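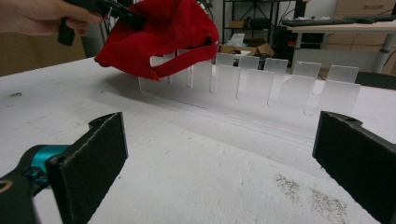
Painting the hallway white, and other decisions

July 14, 2021

We have lived in this house for seven years and in all that time the hallway has been magnolia. I don't mind magnolia. It asks very little of you. But in spring I was stuck indoors with a cold and a pile of paint charts, and by the time I could breathe through my nose again I had ordered four tins of something called Salem White.

The chart had 123 whites on it. I looked at all of them, which took most of an afternoon, and I can report that they come in three kinds: white, yellowish white, and a white that looks blue once it's on your wall. Salem is the third kind. I found this out at the top of a ladder.

The first coat went on nicely. The second showed me everything I had missed with the first, and also everything the last owners had missed with theirs, including a light switch they had painted shut. I spent a morning chipping at it with a butter knife. It works a light on the landing we had always assumed was broken.

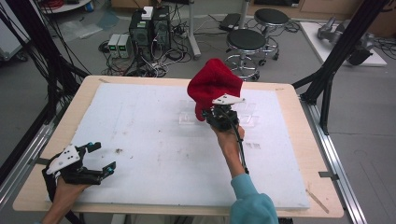

A hallway takes more punishment than any other room in the house, and I had somehow decorated ours as though we would be floating through it. Within a week there was a bicycle pedal mark at shin height and a long brown swipe where somebody had leaned while taking off a boot. I know who it was. I was there, holding the other boot. White hides nothing at all, as you can tell from the foam board on that table with its grey smudges and scuffs and bits of dust, and a board doesn't have to put up with the weekly shop being dragged past it. I've bought a sponge that claims to lift marks off matt paint. It lifts the paint as well.

Then there are the hooks

The old coat hooks came down for the painting and have not gone back up. I ordered a new set from Doltov, who sent the hooks and no screws, then, after a polite email, a bag of screws that fit something else. So the coats live on the banister, the scarves live on the coats, and the hats go wherever they land.
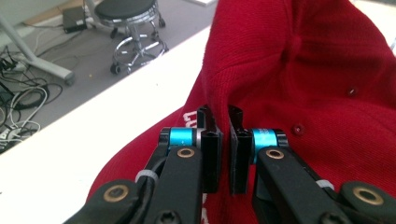 Probably a red cap, stitched eyelets and a fair few folds.

My plan is to put the hooks up by October, when we'll need the big coats again. I've marked the wall in pencil. I have since rubbed out the pencil, which left a grey patch, and touched up the patch with what was left in the last tin, which has dried a slightly different blue. There's a mirror in the spare room that might cover it.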